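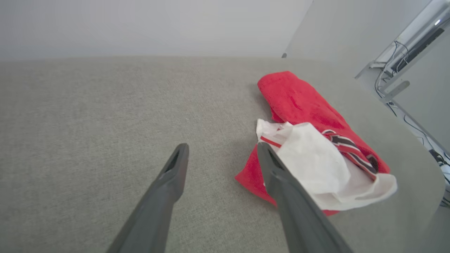
Chapter 8
Running Costs and the Working Van

A van earns its keep only while it is on the road, and the price on the windscreen is a poor guide to what it will cost over its working life. Buyers often fix on payload and monthly payments and leave the smaller matters until later. Seat fabric is one of them. A light grey woven cover, with a crumpled white cloth left lying on it, is a common enough sight in a home, but the same shade in a cab used by plasterers or fitters will need cleaning far more often than a dark one. Cleaning takes time, and time off the road has to be paid for by somebody.

This chapter deals with whole-life cost: the total spent on a vehicle from the day it is ordered to the day it is sold. We divide it into fixed costs, which do not change with distance, and variable costs, which do. Road tax and insurance are fixed. Fuel and tyres are variable. Servicing falls between the two, as most makers set an interval by both time and distance, whichever comes first.

Our main case is Benjelloun, a heating firm in Fukthorpe with 10 panel vans. Its fleet manager, Kátia Dantas, kept two sets of records – one for fuel, one for everything else – and had no way of setting one against the other. When they were put together, a single van was found to have cost £2780 in repairs in one year, more than its trade value at the time. It had stayed in service only for want of a rule on when to replace it.

Section 8.1 explains how depreciation is worked out. Section 8.2 covers fuel and charging, and includes a worksheet based on the Benjelloun figures. Readers who have not yet studied leasing should go back to Chapter 2 before starting the exercises.

Key terms: whole-life cost, fixed cost, variable cost, residual value, downtime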